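Bedside cabinet drawer sticking, and what to keep on the open shelf

Forum: Furniture and Small Repairs
Started 30 August 2020

PKhumalo
I have a small wooden bedside cabinet with an open shelf on top, slatted sides and one drawer underneath with a single round knob in the middle. It came second-hand. The drawer catches when it is nearly shut and I have to lift the front slightly to get it home. In June it was worse than it is now, so I suspect the damp.

Second question, same cabinet. Everything I use ends up on the open shelf and the drawer has nothing in it, partly because it sticks. Is it daft to keep hand cream and so on out in the open next to books? The room gets sun in the afternoon.

Pravesh Khumalo

dovetail36
Take the drawer right out and turn it over. Look for shiny patches on the bottom edges of the sides. That is where it is rubbing. Candle wax on those patches first, then try it. Do not reach for the sandpaper until you have given the wax a week.

marlpit
Agree with looking for the shiny patches, don't agree with candle wax. It picks up dust and goes grey and gummy. I used Dirow drawer wax on a chest of mine and it has stayed clean. Thin coat, rub it in with a cloth.

dovetail36
Candle wax has been fine in my house for years. A tin of the other stuff costs more than the repair is worth.

marlpit
It was four pounds and I have done the whole house with it.

Zulu_1774
If you have to lift the front to close it, the runners may be worn at the front end. Wax will not cure that. You can glue a thin strip of veneer on the worn part. Check whether the drawer drops when you pull it halfway – if it does, it is wear and you can stop blaming the weather.

PKhumalo
It does drop a bit at halfway. I took it out last night and there is a hollow in the left runner you can feel with a fingernail. The right one is flat. Waxed both anyway. It closes better but still wants a nudge.

Zulu_1774
Left runner then. Clean the old wax off that one before you glue anything or it won't hold.

PKhumalo
Typical. Will do it at the weekend.

hallcupboard
On the second question, I would put the tubes and bottles in the drawer once it runs properly and leave the books on top. Sun is no good for creams. A bottle with a pump can leak down its own side too and you end up with a ring on the wood.

marlpit
Sun is no good for book covers either. Mine have all faded on the spine.

hallcupboard
Put the lot in the drawer then, if it fits. I line mine with plain paper so a spill doesn't get into the wood.

dovetail36
Not everything wants hiding. If you use it twice a day and it is in a drawer you will leave it out on the top anyway. I keep one tray on the shelf and whatever doesn't fit on the tray goes away.

PKhumalo
I tried the tray idea with a Gamus one I had spare and it was too deep for the shelf, so I have gone back to a folded cloth.

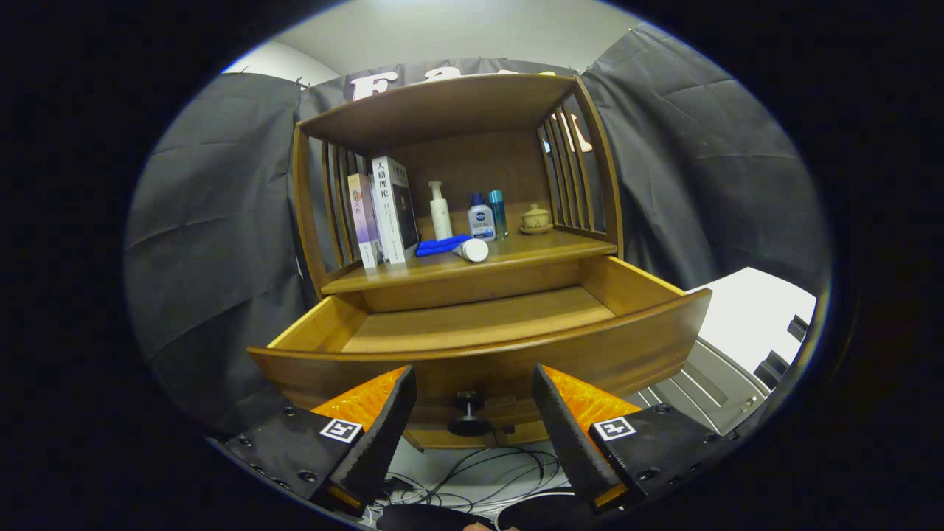 The pump bottle is too tall to go in the drawer upright and I don't trust it lying down. So that stays on the shelf whatever happens, and so does the little lidded jar on its saucer. The tube and the smaller bottles could move. The books I would like to keep where I can reach them, but one always leans on the other and they slide if I knock the cabinet.

hallcupboard
A small bookend would sort that. Or lay them flat.

Zulu_1774
Don't screw anything into the slats to hold the books up. They are usually thin and they split. Felt under the bookend if you get one.

marlpit
What is the finish? If it is oil you can wipe a ring out. If it is varnish, put something under the pump bottle now.

PKhumalo
No idea. Somebody suggested a drop of water to see if it beads up. Is that right?

marlpit
It tells you whether it needs waxing, not much more. Try a dab of white spirit somewhere hidden. Clotov do a clear wax that goes over either, if you can't tell.

dovetail36
Or put a saucer under it. You have already done that with the jar.

PKhumalo
Saucer it is. I will report back on the runner when the glue has dried.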